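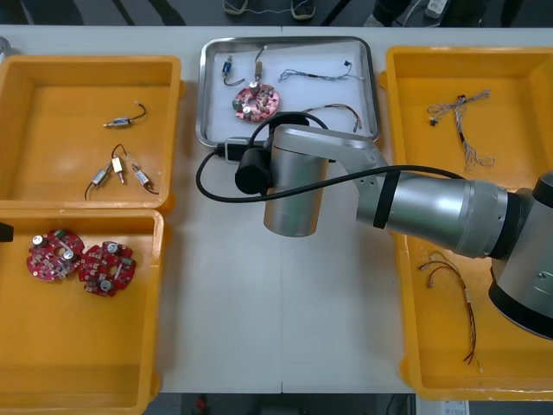
Fig. 1. Yellow bins and a steel tray on the work table, with small motors in the bin at upper left.

Line Length and Speaker Change in the Plaklow Poems
Ntombi Shezi and Fergus MacRitchie
Supervisor: Padmavathi Rodrigues

1. Aim

The report examines how changes of speaker are marked in Plaklow, a verse sequence by Cyprian Krajewska set in the closed mining town of Gruvdale. The sequence has 55 poems and prints no quotation marks. Readers in our seminar disagreed over who speaks in several of them, and we wanted to know whether line length gives a usable signal.

2. Method

Both authors read the full text separately and marked each point where the speaker seemed to change. Line length was measured in syllables. Elisions were counted as printed, so "o'er" is one syllable. Place names caused some trouble: "Nollari" was taken as three syllables throughout, although the metre of the harbour poems would allow two. Marks on which we differed were passed to Cameron Niven, whose reading was taken as final.

3. Results

The miner's widow speaks mainly in short lines, with a usual length of 6 syllables. The surveyor, Morrison, has a usual length of 11. Where one follows the other without a stanza break, the change in length falls on the same line as the change of speaker in most cases. The exceptions are grouped in the second half, where the widow reads aloud from Morrison's letters and takes on his longer line while doing so. We marked these passages as hers.

In 2 poems no speaker could be assigned. Both are lists of tools and household goods, with no verbs and no pronouns.

4. Discussion

Line length is a fair guide in the first half and a poor one after the letters begin. Indentation may be a better measure there, but the paperback resets the indents and we had no access to the first printing. Syllable counts also hide stress. The widow's short lines often carry as many stresses as Morrison's long ones, and a repeat of the work should record both.

The marked text and the syllable tables are in Appendix A. Disputed marks are listed in Appendix B with both original readings.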